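Wavudari student robotics club: progress report to the Kaijage fund
2023-03-04

Hello Roswitha,

You asked for something short and readable this time, so I've left the spreadsheet for the end of term and I'll just tell you how we're getting on.

Where we've got to

The laundry project is properly under way! When I last wrote we were still arguing about whether to do cups or clothes, and clothes won by one vote (Aqeel Jatoi is still sulking a bit, he'd drawn up a very nice cup rack). The idea is the same as in our bid. Students fold clothes by hand using the hand-held grippers, we record every go, and the recordings are what we'll use to teach the arm later on. Our target is 800 good folds by the end of April and we have 200 so far. That sounds behind, I know, but the first few weeks went on learning how to hold the things without dropping them.

Trousers came first and they're going well. Jeans are stiff, they stay where you put them, and even our newest members get a tidy result. Sleeves are another matter. They slide and twist, and you need one gripper near each end or the whole lot bunches up. Suleiman Oyelaran has been working out a sleeve routine that everyone can copy, and we've switched to the padded green surface for it, as he found the bare tabletop far too slippery.
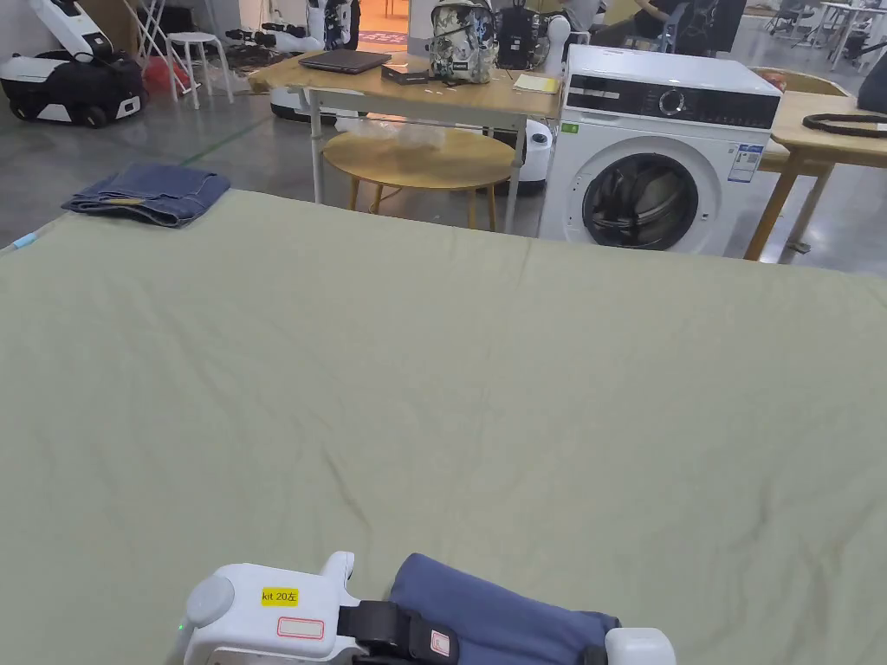 What we've spent

The grant has paid for the gripper straps, a second-hand laptop and a big box of charity shop clothes in all sizes. So far that comes to £944, which leaves us enough for spare batteries and the coach to the Jusason student challenge. I've kept all the receipts, even the bus ones.

People

We have 6 regulars now, plus a few who drift in when there's pizza. Oluwatosin Wike has taken over checking the recordings and she's very strict, so when I say 200 good folds I do mean good ones. Hemant Sisodia is stepping back for his exams and we'll miss him on the software side.

What's next

Shirts, then towels, then a first try at training on the trouser folds. I'd love you to come and have a go yourself in April if you can get away. It's harder than it looks and great fun! One small request too: could we move £60 from printing to batteries? We've hardly printed a thing.

All the best from everyone at the club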